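Can a machine sort and fold laundry yet?

My sister and I run a small guest house in Sallesow, and the towels are wearing us out. We have 7 rooms and it feels like 70! Is there anything we could buy that would take over from the dryer on? 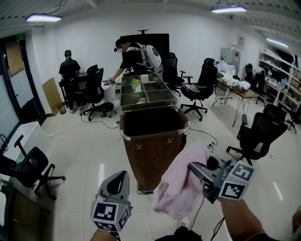

Answered by Carmela Vitale, October 2019

Oh, I feel for you. Folding a flat, known shape is fairly doable now, but getting one cloth out of a deep fabric cart is still the hard bit. A pink cloth hanging in loose folds from a gripper has no corners a machine can easily find, bless it. I'd wait a couple of years and buy a good table.

Thomas Benedetti
We looked at one in January. 3,891 dollars and you still feed it by hand. No thanks.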